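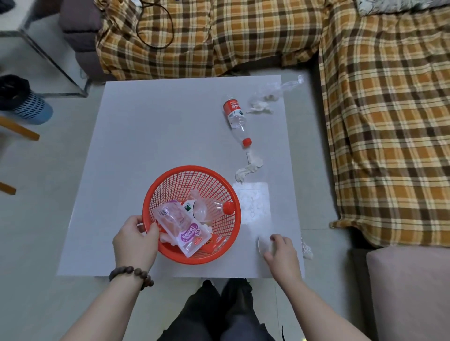 Lists > Facility Services > Automation and Staffing

Subject: Re: lounge clearing, split of tasks after April
From: Pramila Bhatia
Date: 10/14/21

Dirk Lenz wrote:

> The Skidasa units do floors and bin transport at Ollotau now. Table
> clearing in the lounges is still by hand. Before I sign off on the
> revised shift plan I need to know whether table clearing can move to
> the units as well, and if so, how many hours come off the day shift.
> Kuhlmann quoted it as an option. Please answer with something I can
> put in the plan.

Dirk,

Short answer: no hours come off the day shift for table clearing. Leave it as a manual task in the plan.

Longer answer. The option in the Kuhlmann quote covers rigid items on a clear surface. Our tables do not look like that. Take the square white one by the sofa with the plaid throw. Two clear bottles with red caps, one already in the basket and one still lying on the table. Those are within the quoted scope. The rest is tissue, a crumpled white cup, a crinkled clear bag with tissue caught in it, and a flat clear plastic sheet lying on a white top. Clear film on white is the case the vendor lists under exclusions, section 3. Tissue hanging over the side of the table is not mentioned anywhere in the document.

The person clearing holds the basket by the rim with one hand and picks with the other. The basket stands on the table during this, so the reach is short. A unit would need the basket in a fixed holder at floor height, and between the sofa and the pink upholstered piece there is not much floor to put one on.

What does change for the staff:

1. Bin transport is gone from the day shift. This was 40 minutes per shift at Ollotau. Annelore Kröger's crew confirmed the figure.

2. Those minutes did not become free time. Part of them goes to clearing chairs and cables out of the way before the floor run. The units stop at cables and wait for someone to come. Please put this in the plan as its own line. At present it is booked under "other" and nobody above shift level sees it.

3. Two people on the crew now answer unit faults. They had one training session and no change in pay grade. Tomoyo Honda raised this in April and has had no reply. I would like it settled before the new plan is posted.

4. Sorting. By hand, bottles can be taken out of the basket at the end of the round. If mixed trash goes straight to the transport bin, that step is lost unless we add a second container to the cart. Uwe Lindemann has the cart drawings.

On the Plendov site they tried the clearing option for 5 weeks and went back to manual. I have their log and can forward it. Most of the entries are film and tissue left on the table, followed by a person sent to finish the job.

Open items for you: the separate line under point 2, and an answer to Tomoyo on point 3. I will revise the cart request once Uwe sends the dimensions.

Pramila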